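Best way to learn a long poem by heart as an adult?

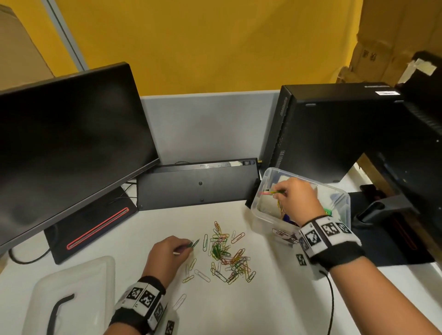 7 min read

Posted in Memory & Study Skills by Nithin Thomas

Hi all! I have set myself a slightly mad project and I would love some help from people who have done this sort of thing before.

My grandfather could recite poetry for an entire car ride. He had pages and pages of it in his head, and when we were kids he'd start up somewhere past the gas station and still be going when we pulled into the driveway. I've always wished I could do the same, and this year I finally picked a poem. It's a long narrative one called The Ferry at Bruvmont, 119 lines, mostly in rhyming pairs, with a storm in the middle and a really wonderful last page. There's a family get-together in December and I'd like to stand up and do the whole thing without a piece of paper in my hand.

So far I have the first 25 lines down cold. I can say them in the shower, on the stairs, walking the dog, whatever. After that it all goes to mush. What I've been doing is reading the poem from the top every night, out loud, twice, and then seeing how far I can get. The beginning gets better and better and the rest doesn't budge! I also tried recording myself and playing it back at work, but I stop listening after a minute or so and then I've missed half of it.

Things I'm wondering:

Is it better to learn it in order, or can you learn chunks out of order and join them up later?

Does writing it out by hand help, or is that just a nice way to use up a notebook?

There are two places where the same line comes back with one word changed (the ferryman says it early on, and his daughter says it near the end). I keep jumping from the first one straight to the second and skipping the whole storm. How do you stop that?

I have maybe half an hour a day, more on weekends. I'm in my forties and I wouldn't say my memory is anything special. I can't remember a phone number to save my life, but I still know every word of the songs from summer camp, so there's hope.

Thanks in advance, I'm really excited about this one.

Llinos Harries
Accepted by poster

Oh, I love this! Please do it. I've been learning poems since I retired and it's the best hobby I've ever had, and you can do it in a line at the bank.

First thing, stop starting from the top. I mean it kindly, because everyone does it and I did it for years. Every time you start at line one you're giving your best, freshest minutes to the part you already know. By the time you get to line 26 you're tired and a bit bored, and you give it a quick look and go to bed. Your first 25 lines are safe. Say them once a day while you brush your teeth and leave them alone.

Now take the rest and cut it up. Don't cut it by number, cut it by what happens. A narrative poem is great for this since it comes with its own pieces: they get in the boat, the wind picks up, somebody shouts, and so on. You'll probably end up with sections of six to twelve lines. Give each one a silly title of your own and write the titles on an index card. Learn the titles in order before you learn anything else. It takes an evening and then you have the skeleton of the whole poem, and you always know what's coming next even if you don't have the words for it yet.

Then, to your question about order – yes, you can learn chunks out of order, and I'd start with the last one. Learn the ending first! Then the section before it, and so on back toward the storm. The lovely thing about working backward is that when you recite, you're always heading into stuff you know better. Going forward, it gets shakier with every line and you can feel the edge coming. Going backward it feels like walking downhill toward home. It also means your ending will be rock solid in December, and the ending is what your family will remember.

For a single section, my routine goes like this. Read it aloud slowly three or four times. Look up any word you're not sure of, even if you think you get it from the sound. Then cover it and say as much as you can, mistakes and all, and only then uncover it and check. Covering and struggling is the work. Reading it over feels nice but it doesn't put much in. If you get a line wrong, say it right, then back up two lines and run through it, so you practice getting into the line as well as the line itself.

The joins need their own practice too. I take the last line of one section and the first line of the next and say just those two, over and over, while I do the dishes. Most people who freeze up in front of a crowd freeze at a join.

Sleep on it. Try it in the morning before you look at the page. Some days I'm sure I've lost a section completely and then it's all there over breakfast, which is a wonderful feeling.

Handwriting: yes, but from memory. Copying it out with the book open didn't do much for me. Writing it with the book closed, leaving gaps where you're stuck, shows you exactly where the holes are. Another one I like is writing only the first letter of each word and reciting from that. You'll be surprised how much one letter can pull up.

Now your twin lines. Everyone who learns anything long has these, and singers get them all the time with second verses. Put the two side by side and find the changed word, then hit that word a bit harder when you say it aloud, both times. And give each line a picture of who's speaking. See the ferryman's face for the first one, and the daughter standing wherever you imagine her standing for the second. If you can see who's talking, it's very hard to wander off into the wrong half of the poem. I'd also practice the line right after each one more than seems sensible.

Last thing, say it to people well before December! Get all the way through for one friend, then for two. It will be worse than it was in your kitchen and that's completely normal. My sister has heard the opening of everything I know up to 40 times and she's still speaking to me.

Come back and tell us how it goes!

Trevor

just repetition. i learned a 3,000 word speech for a wedding play once (long story) and i just read it every day on the bus. took a while but it went in. dont overthink it

also if its in rhyming pairs you can kind of guess the second line half the time lol

Runness

Agree with nearly all of the long reply, but I'd like to put in a word for walking. I learn everything on foot. I have a loop near my house and each section of a poem belongs to a piece of it, so the first part is my street, the next is along the fence by the school, then the little bridge, and so on. When I recite it somewhere else I just walk the loop in my head. People have been doing this for a very long time and it's so much fun once it clicks. It'd suit a storm really well if you have a hill on your route!

It helps with rhythm as well. If a line doesn't fit my steps, I've usually got a word wrong, and nine times out of ten it's a small one like "and" where it should be "but."

On recordings, I had the same trouble with drifting off. What fixed it was leaving gaps. Record a line, then stay quiet for as long as it takes to say it, then the next line. When you play it back, you have to answer it. Once that's easy, record only the odd lines and supply the even ones yourself. With rhyming pairs it's perfect.

I'm a slow learner, for what it's worth. Four new lines a day is plenty for me, with Wednesday off from new lines so I can go over the old ones. You have 94 left, so even at my pace you'd have them in about a month, and then all that time to polish.

Comment from Nithin Thomas

These are great, thank you so much! I cut it up last night and ended up with eleven sections after my first 25 lines. The storm is three of them. I've called the worst one "Everybody Yells." Started on the last section this morning and had six lines before I finished my coffee, which is more than I managed all last week.

Runness, I do have a hill. It's going to be the storm.

Comment from Llinos Harries

Six lines before coffee is terrific! Say them again tonight before you look.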